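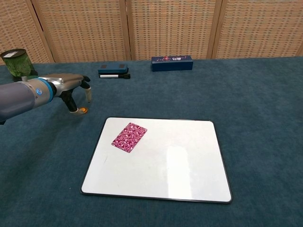 ホワイトボードの上に置かれた伏せたトランプと、指を開いたロボットアーム。奥はマーカーなど

カード1枚に手こずるロボット 「家事代行」はいつ来るのか

家事や店の雑用を任せられるという触れ込みのロボットアームが、この春も相次いで発表されている。4月に開かれたドロデューラ(Drodura)社の説明会でも、配布資料の表紙には「片付けから品出しまで」という文句が大きく刷られていた。だが会場で時間をかけて議論されたのは、洗濯でも皿洗いでもなく、平らな面に伏せたトランプを1枚取り上げるという作業だった。

薄いものをつまむのは、人間なら考えもしない動作である。爪を縁に引っかける、指の腹で押さえて手前に滑らせ、机の端からはみ出したところを挟む。やり方はいくつもあり、たいていは無意識に選んでいる。二本指の機械にとっては、これが難しい。カードと板の間に指先が入る隙間はないに等しく、強く押せば曲がり、弱ければ滑る。表面に照明が映り込む板の上では、縁の位置を見分けるのにも余計な手間がかかる。

同社が示した数字によると、薄物の把持を集中的に試した期間の試行は4000回。このうち、人の手を借りずに持ち上げて指定の場所に置くところまで進んだのは1154回だった。3割に届かない。説明役のソフィア・カラマンリディス氏は「半年前は集計する意味もない水準だった」と進歩を強調したが、家庭で4回に3回近く失敗する道具を、普通は家電とは呼ばない。

しかも、ここでいう成功の条件はかなり緩い。カードが傷んだかどうかは問われず、所要時間にも上限がない。何度つかみ直しても、最後に置ければ1回の成功に数える。質疑でこの点を聞かれたカラマンリディス氏は、条件は段階的に厳しくすると答えたものの、時期には触れなかった。落としたカードを拾い直す作業は今回の集計に入っていない。

小売り向けの自動化を手がけるフューレック(Fuleck)社で現場導入を担当してきたアレティ・ゼルヴァス氏は、こうした数字に冷ややかだ。「店の棚で困るのは、箱より値札や薄い袋です。箱なら以前からつかめました。残っているのは面倒なものばかりで、そこが3割では人を減らす話になりません。むしろ、機械の横に立つ人が1人増えます」

ゼルヴァス氏が関わった衣料品店ペトリディス(Petridis)での試験導入は、3カ月で終わっている。棚に戻す商品をそろえる役割だったが、下げ札が裏返るたびに動作が止まり、店員が呼ばれた。記録には止まった回数が残っていても、店員が持ち場を離れた時間は残っていなかった。同氏はその後、見積書に「待機する人の時給」という欄を必ず設けるようにしたという。試験を終えた店では、札をそろえる作業は元どおり閉店後の仕事になった。

開発側にも言い分はある。カードをつまむ技能は、封筒、レシート、薬の説明書、子どもの連絡帳といった紙ものに広く応用が利くというのだ。食卓の上が散らかる原因の多くは確かに紙である。ただ、トランプは硬さも大きさもそろっていて、折れ目もない。くしゃくしゃのレシートや、水滴で天板に貼りついたチラシとは条件が違いすぎる。1種類の紙でできたことが別の紙でもできるのかどうか、今回の資料には比較がなかった。

作業環境の問題もある。机の上の品物が少なく、それぞれの間隔が空いていれば、腕の通り道は計算しやすい。実際の台所のカウンターでは、しょうゆ差しと充電ケーブルと読みかけの新聞が重なっている。片付けが必要な机とは、そもそも片付いていない机のことだ。散らかった状態での成績を尋ねる質問も出たが、回答は「別途検証中」の一言で終わった。

競合のブローラー(Broller)社は、薄物を避ける道を選んだ。同社の卓上機は、対象を厚みのある容器と布に絞り、紙類は「利用者が先に取り除くこと」と手引きに明記している。潔いとも言えるが、買った人は機械に片付けてもらう前に、自分で片付けることになる。手引きではこの注意書きが電源の入れ方より前に置かれている。

ドロデューラ社は年内に家庭での試用を始めたい考えで、対象の作業には書類の仕分けも含める。価格と、失敗したときに誰が対応するのかは未定だ。カラマンリディス氏は「遠隔で支援する体制も検討する」と述べた。遠隔の支援とはつまり、どこかで人が操作するということである。その人数と費用について同社は公表していない。次の集計では、つかみ直しの回数も開示するとしている。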